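Ballow Accessories Archive, Gallery 4: Pile Fabrics and Covered Elastics
Updated August 9, 2021

Gallery 4 covers hair accessories and trims made from pile fabric. Earlier galleries cover flat wovens, ribbon, and molded parts. Entries are grouped by construction and not by color or season. The captions record the face fabric, how it behaves at a fold, and anything that can be read about the inside without opening a seam. Pieces are left uncut. If a detail can't be confirmed from the outside, the caption says so.

## Terms used in the captions

**Pile.** The raised fiber on the face of the cloth. Velvet, velour, plush, and faux fur are all pile fabrics. The captions use "plush" for a short to medium pile with a soft hand and "faux fur" where the fibers stand apart at the edge. The two overlap, and some entries carry both words.

**Nap direction.** The way the pile lies when stroked flat. On a gathered piece the nap changes direction at every fold, and the shade changes with it. A single dye lot can read as two or three greens or reds in one picture. Color names in this gallery are given for the overall piece.

**Casing.** A fabric tube with something running through it, usually elastic or cord. A scrunchie is a closed casing gathered over a shorter elastic loop.

**Gather ratio.** Casing length divided by relaxed elastic length. For pile fabrics the archive worksheet uses a starting value of 2. Thin cloth can be gathered more tightly. Thick backing fills the loop early, and the piece will not lie flat after that.

**Shedding.** Loose fiber released from a raw edge. It is worst just after cutting and drops once the edge is enclosed in a seam.

## Notes on construction

Pile casings are normally sewn face to face and turned. Pile caught in the stitching leaves a visible line on the finished side. It can be teased out with a blunt needle, working from the seam toward the tips.

Elastic color matters more here than on flat cloth. Pile parts when it is bent sharply, and the backing or the elastic can show at the split. The Clidard worksheets call for black elastic with dark shades and a dyed match with pastels. The Wolde worksheets call for black throughout, and pale Wolde pieces are therefore listed separately under Gallery 2.

Steam lifts flattened pile. Direct contact with an iron crushes it, and on synthetic fiber the damage is permanent. Store gathered pieces uncompressed, on an open shelf or in a shallow tray.

## Green plush with black elastic

Catalog entry 69, Grirnside group. Deep green plush, short dense pile, gathered into a thick mass with a narrower tail. A black elastic band is partly exposed inside a fold, with the pile bunched on both sides of it. The band seems to run inside the fabric, as it would in a scrunchie or covered loop. Shade runs from lighter sage on the tufts to forest green in the folds. Individual fibers stand out along the edges against the pale wood.

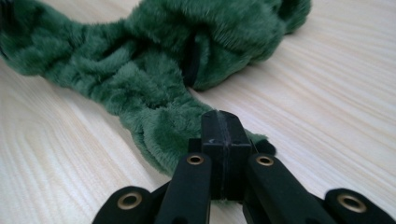 ## Related entries

- Gallery 1: ribbon, flat elastic, and woven tape.
- Gallery 2: light shades, including pale Wolde plush.
- Gallery 3: molded clips and combs with fabric covers.

## Corrections

The March revision of this page listed the Grirnside group under velvet. The heading was changed to plush, and the catalog numbers stayed the same. Bookmarks to the old heading no longer work; use the entry number.

Fiber content is listed only where a sewn-in label survives. Entry 69 has no fiber content on record. "Plush" in its caption refers to surface and hand only, and should not be read as a statement about acrylic, polyester, or any other fiber.

Corrections should quote the gallery and entry number.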